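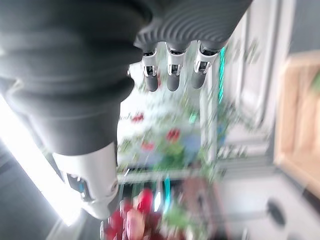 行业论坛 > 物业与设施管理 > 会议室与公共空间

主题:关于共用会议室预订规则修订稿的意见征集(请各入驻单位及同行参与讨论)

楼主 格兰杜拉运营部(Grandura)

各位同行:

我方负责管理的Grandura园区,现有共用会议室由各入驻单位按先到先得原则预订。该规则自园区启用以来未作实质性修改。近两年入驻单位增加,会议室使用矛盾日渐突出,主要表现为:预订后不到场、长期占用同一时段、临时延时影响后续单位、会后未恢复桌椅布置。

运营部现拟定修订稿,在正式发布前于本版公开征求意见。修订稿主要内容如下。

第一条 预订时限。各单位可提前14日预订,超出此期限的预订不予受理,年度大会、董事会及法定会议除外。

第二条 释放机制。预订时段开始后15分钟仍无人签到的,系统自动释放该时段,其他单位可即时预订。

第三条 失约记录。同一单位在一个自然月内发生三次未签到且未取消的,下月暂停其提前预订资格,仅可当日预订。

第四条 循环预订。每单位每周循环预订不得超过两个时段,循环周期最长为一个季度,到期须重新申请。

第五条 延时。原预订时段结束前10分钟,如后续时段空闲,可在门口面板申请延时一次,每次不超过30分钟。

第六条 恢复布置。使用完毕后,桌椅应恢复为门后张贴的标准布置,白板应擦净,自带物品应带离。

第七条 收费。工作日日间使用继续免费。晚间及休息日使用,每时段收取200元管理费,用于空调及保洁支出。

请各位就上述条款提出意见,特别是第二条、第三条及第七条。运营部将汇总后形成定稿。

回复1 用户名:北窗行政

楼主好。我单位为同类园区的入驻方,从使用者角度提供意见。

第二条原则上赞成。15分钟的等待时间在实践中偏长。以一小时会议为例,释放后实际可用时间仅为45分钟,扣除发现空闲、下楼、开机的时间,对其他单位的价值有限。建议改为10分钟。

第四条建议明确“每单位”的定义。我处所在园区曾出现一家集团以三个子公司名义分别占用循环时段的情况,管理方以规则未作规定为由未予处理。此类问题应在文本中事先解决。

回复2 用户名:甲方乙方都当过

不同意楼上关于10分钟的意见。

会议室的使用者并非全部在楼内办公。外来访客需经前台登记、核验证件、等候电梯,上午九点前后尤其拥堵。主办方往往在大堂迎接客人,不在会议室内。若10分钟即释放,主办方携客人抵达时发现房间已被他人使用,其后果远重于空置一刻钟。

本人认为15分钟已属紧凑。如确需缩短,应同时提供手机端确认功能,使主办方在大堂即可完成签到。

回复3 用户名:北窗行政

回复2楼:手机端确认会使签到失去意义。签到的目的在于证明房间有人使用。若可在任何地点点击确认,则失约者只需点击一次即可规避释放,我处早期系统即有此漏洞。

回复4 用户名:甲方乙方都当过

可限定确认有效范围为园区网络之内,或限定手机确认仅将等待时间延长一次。技术上并无困难,取决于管理方是否愿意提出需求。

回复5 用户名:Clevent设施组

本单位管理的Clevent办公楼三年前推行过类似的释放机制,现将情况提供各位参考。

一、推行首季,投诉量不降反升。投诉内容集中于“人已到场但忘记签到”。房间内会议正在进行,面板却显示空闲,另一单位据此预订并要求进入,双方在门口争执。

二、后续处理办法为:在释放前5分钟,面板以声音及屏幕变色提示。提示音初期设置过大,影响会议,后调低。

三、释放后的新预订,须由预订人在面板上现场操作,不接受远程预订。此项最为有效。预订人既已站在门前,自然能够看到室内是否有人。

四、失约记录我处未与资格挂钩,仅按月发送至各单位行政负责人。多数单位收到后会自行约束。个别单位长期不予理会,对此我处至今没有好的办法。

关于第三条,建议慎重。暂停资格以单位为对象,而失约往往由个别部门造成。一个数百人的单位与一个六人的单位适用同一标准,对前者明显过严。

回复6 用户名:小单位代表

本单位即属楼上所述六人规模,对此有不同看法。

按人数放宽标准,等于允许大单位更多地空占房间。大单位多在自有楼层内设有会议室,小单位则没有,共用会议室是我方接待客户的唯一场所。每月三次的额度对所有单位一致,恰恰是公平的。大单位内部如何管束各部门,是其自身的管理责任。

去年第四季度,本单位在每周三下午几乎订不到任何房间,而多次经过时室内灯是关着的。请楼主在定稿时考虑这一情形。

回复7 用户名:Clevent设施组

理解贵方处境。补充一个折中方案:失约额度按上月实际预订次数的一定比例计算,并设下限。预订少的单位适用下限,预订多的单位按比例。如此既不因规模而宽纵,也不使大单位因基数大而必然触线。

回复8 用户名:小单位代表

比例方案可以接受,前提是按月公布各单位的预订数与失约数。不公布则无从监督。

回复9 用户名:法务兼行政

对公布一事提请注意。各单位的会议频次在某些情况下属于经营信息,例如并购、融资或裁员期间,会议安排会出现明显变化。建议仅公布失约率,不公布预订总数,且不显示会议主题。

另就第七条提出意见。

其一,共用会议室的使用是否已包含在物业服务费之内,应查阅各单位租赁合同及附件。若合同载明“共用设施免费使用”而未区分时段,则单方收费缺乏依据,须与各承租单位签署补充协议。

其二,“每时段”未作定义。一个时段为一小时、两小时抑或半日,文本前后均未说明。第五条中的延时30分钟是否另行计费,亦不明确。

其三,休息日的范围应注明是否包括法定节假日及调休工作日。调休上班的星期六,空调照常运行,收费理由不成立。

回复10 楼主 格兰杜拉运营部(Grandura)

感谢以上各位。现就部分问题说明如下。

关于时段定义,系起草疏漏。运营部本意为每两小时为一个时段,不足两小时按一个时段计。延时不另计费。定稿中将予以补充。

关于租赁合同,现行合同范本表述为“共用会议室于正常办公时间内免费提供”。早期签署的部分合同未含“于正常办公时间内”字样,涉及单位不多,运营部将逐一沟通。

关于调休工作日,采纳9楼意见,按工作日执行。

关于集团及子公司的认定,倾向于以租赁合同签约主体为准。请各位继续讨论。

回复11 用户名:北窗行政

以签约主体为准,恰恰无法解决我在1楼提出的问题。三家子公司各自签约,即为三个主体,循环时段由两个变为六个。建议以“同一实际控制下的单位合并计算”为准。

回复12 用户名:法务兼行政

“实际控制”在法律上有其认定标准,由物业管理方认定既无权限也无能力。三家子公司各自承担租金与物业费,却只享有一份权益,其提出异议在情理之中。

较为可行的做法是按承租面积分配循环时段额度。面积以合同为准,无争议空间,拆分为几家公司均不影响总量。

回复13 用户名:小单位代表

反对按面积分配。6楼已说明理由,大单位自有会议室,小单位没有。按面积分配,结果是最不需要的单位得到最多。

回复14 用户名:法务兼行政

面积分配可以设置保底额度,例如每个承租单位至少一个循环时段,其余部分按面积分配且设上限。任何分配方式都会有单位不满意,选择标准时应优先考虑可核验。

回复15 用户名:老园区管理

本人管理的Brendgate园区建成较早,房间少,矛盾比各位所述更为尖锐,提供另一种思路。

我处自去年起取消全部循环预订。各单位的例会一律逐次预订,提前期缩短为7日。起初各单位反应强烈,认为增加了行政人员的工作量。执行半年后,原有循环时段中有相当一部分不再有人预订,说明这些例会或已停开,或人数已减至不需要会议室。

循环预订最大的问题是无人取消。设立时有需要,需要消失后,预订仍在系统中自动延续。

统计数据如下:取消前一个季度,系统内循环预订共868场次。具体到每家单位的情况不便公开。

回复16 用户名:甲方乙方都当过

15楼的做法对管理方省事,对使用方则是负担。我单位每周一次的项目例会有外地客户参加,对方需提前订票。7日的提前期意味着客户订票时尚不知有无房间。

循环预订无人取消的问题,可通过到期确认解决。例如每月末由系统发送确认请求,未回应者自动终止。不必因此取消整个功能。

回复17 用户名:老园区管理

到期确认我处试行过。收到请求的行政人员多数直接点击“继续”,并不核实会议是否仍在召开。确认率很高,空置率不变。

对有外地客户的会议,我处设有书面申请通道,可提前一个月,须注明外来参会单位。每月申请不多,均予批准。

回复18 用户名:甲方乙方都当过

如书面申请均予批准,则提前期的限制对有心规避者没有约束力,仅对守规矩者增加了一道手续。仍不认同。

回复19 用户名:采购与后勤

各位的讨论多集中于预订环节,本人就第六条补充几点。

恢复布置的条款,各处均有,各处均难以执行,原因之一是标准布置不明确。“门后张贴”的图示往往是俯视平面图,使用者散会时不会仔细对照。我处改为在地面以小圆点标记桌脚位置,恢复情况有所改善。地毯地面不宜粘贴,可采用桌面编号。

其次,白板笔应由管理方统一配备并定期更换。使用者自带油性笔误写白板的情况,在我处每月都有发生。

再次,转接头建议固定于桌面线盒内。我处原先以盒装方式放置,每季度均需补购。后改为以钢丝绳固定,有单位反映不美观,但未再丢失。

最后,遗留物品应规定保管期限及存放地点。修订稿仅写“自带物品应带离”,未写未带离时如何处理。

回复20 用户名:北窗行政

赞成19楼关于遗留物品的意见。尤其是纸质文件。我处曾有单位将含报价的文件遗留在室内,被下一家使用单位看到,而两家恰为同业。建议规定:后续使用者发现文件应立即交前台,前台以封口袋保存,不得翻阅。

回复21 用户名:Nzioka项目物业

我处情况与各位略有不同。Nzioka项目为厂房与办公混合,会议室常被用作培训教室或面试场地,一次占用整日。修订稿对整日使用未作规定,按第五条的延时办法亦无法覆盖。

建议增设一条:连续使用超过四小时的,须提前三个工作日申请,并限于面积较大的房间;面试使用应安排在靠近前台的房间,避免候选人在办公区内等候。

关于第七条的收费金额,200元在我处看来偏低。晚间开启一层楼的空调主机,成本与使用几个房间无关。如仅一家单位使用一个房间,管理方必然亏损。建议晚间使用集中于指定的2间房,这两间配备独立空调。

回复22 用户名:小单位代表

200元对小单位而言并不低。与境外客户的通话只能安排在晚间,一个月下来是一笔固定支出。如能如21楼所述,将晚间使用集中于配有独立空调的房间,则成本下降后费用也应相应下调。

回复23 用户名:采购与后勤

收费即使金额不高,也有筛选作用。我处晚间免费时,常有员工个人借用会议室处理私事,门禁记录显示室内仅一人。收费后此类情况基本消失。对小单位可考虑每月赠送若干时段。

回复24 用户名:法务兼行政

若赠送时段,请注明不得转让、不得累积。否则必有单位之间私下转让。

回复25 用户名:路过的前台

本人从事前台工作,各位讨论的规则最终多由前台执行,谨提两点。

一、请勿将争议的裁决权交由前台。两家单位在会议室门口相持时,前台人员职级较低,无论请哪一方离开都会遭到投诉。规则中应写明以面板显示为准,并写明值班经理的联系方式。

二、请为前台保留一间不对外预订的小房间,供突发情况周转。我处有此安排,多数争执因此得以当场化解。

回复26 用户名:Clevent设施组

25楼两点意见均十分中肯。我处亦预留一间,不在系统中显示。需注意的是,此类房间的存在一旦为各单位知晓,便会有人直接致电前台要求使用。建议书面规定仅限系统故障、设备故障及重复预订三种情形。

回复27 用户名:老园区管理

我处房间紧张,预留一间难以实现。另对“不在系统中显示”持保留意见,共用设施的数量在合同附件中列明,少显示一间,承租单位有权质询。

回复28 用户名:Clevent设施组

我处合同附件未列会议室数量,故无此问题。贵处情况确有不同。

回复29 楼主 格兰杜拉运营部(Grandura)

各位意见已逐条登记。运营部内部讨论后,初步调整如下。

第二条维持15分钟,增加释放前5分钟提示;释放后的预订须在面板现场操作。手机端确认暂不采用,待系统供应方答复能否限定园区网络后再议。

第三条改为按比例计算并设下限三次,按月公布失约率,不公布预订总数及会议主题。

第四条争议较大。现有两种方案:一为保底加面积分配,二为维持每单位两个时段、按季重新申请。尚未确定。取消循环预订的方案本次不予采纳。

第五条之后增设整日使用条款,参照21楼意见。

第六条增加遗留物品及纸质文件的处理办法。桌脚标记将先在一间会议室试行。

第七条明确时段为两小时,调休工作日不收费。晚间集中使用的房间须改造空调,费用尚待核算,在此之前收费标准不变。赠送时段未列入本稿。

新增一条,争议以面板显示为准,由值班经理处理。

修订后的文本拟于七月试行。

回复30 用户名:小单位代表

对第四条,本单位支持第二种方案。对第七条未列入赠送时段表示遗憾,请在试行期结束后重新考虑。

回复31 用户名:北窗行政

第四条两种方案均未解决集团拆分问题中最关键的一点,第二种方案尤甚。如采用第二种,至少应规定同一会议不得以不同单位名义重复预订,并以参会名单抽查。

回复32 用户名:法务兼行政

参会名单不宜由物业收集,涉及个人信息。抽查可仅核对预订单位与现场负责人所属单位是否一致。

回复33 用户名:甲方乙方都当过

请楼主在系统供应方答复后,将手机端确认的结果一并发在本帖。我单位所用系统可能为同一家,届时可作参考。

回复34 楼主 格兰杜拉运营部(Grandura)

收到。31楼与32楼意见一并登记,供应方答复后将在本帖更新。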